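Learning to Love Layers: A Chat With the Illustrator Behind the Heffernan Maps
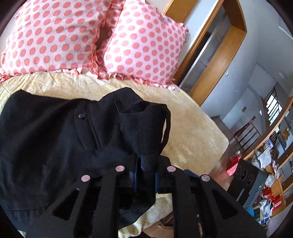

I'd wanted to do this interview ever since the Heffernan trail maps showed up at my local library. They're drawn entirely in vector software, and they look like somebody sat down with a dip pen and a lot of patience. So I called up the illustrator at Skusis, the little studio that made them, and we ended up talking for most of an afternoon about layers. Yes, layers!

"The first map was one layer," she told me, laughing. "Everything was on it. Roads, trees, lettering, the lake. I'd try to select a footpath and pick up half the shoreline." By the time that file was done it held 2467 objects, and finding any single one meant zooming way in and clicking until she got lucky.

I asked what she does now. She starts every map with 14 empty layers, already named and colored, saved as a template. Water goes near the bottom, labels go on top, and there's one called Junk for anything she isn't sure about yet. "Junk is my favorite," she said. "I hide it before I export and about half the time I forget it's there."

She locks things constantly, too. I'm a terrible locker (I always think I'll be careful and then I drag the background two inches to the left), so I wanted to know if it slows her down. "It did for a week. Now my hand does it before I've thought about it." When she's working on trees, every other layer is locked, and the trees themselves are symbols — she drew 40 of them, and the forests are all those same trees, flipped and scaled.

Then we got onto clipping masks, which I have never once gotten right on the first try. Her advice was to make the mask shape last and keep it at the top of its own sublayer. "People draw the mask first and then bury it under the artwork. Then they hit the command and everything disappears and they call me." I may have been one of those people, back in February.

There's a new set on the way for a place called Usunell, and that one has been harder. The client, Brastolex, wanted every label in two sizes, for the folded map and for the wall poster. She put each size on its own layer and switches between them, but the small set needed 234 labels nudged by hand. "I listened to a lot of radio," she said.

I asked whether she'd ever go back to paper. She still sketches on it, mostly coastlines, and scans the sketch into a dimmed template layer to trace over. The scans are messy and she likes them that way. "If I clean up the sketch first, the line I draw on top goes stiff. I'd take a coffee ring over that."

Before we hung up I got her to look at one of my own files. She was very kind about it, and then she asked me why I had nine layers all named Layer 1 copy. I've renamed four of them so far.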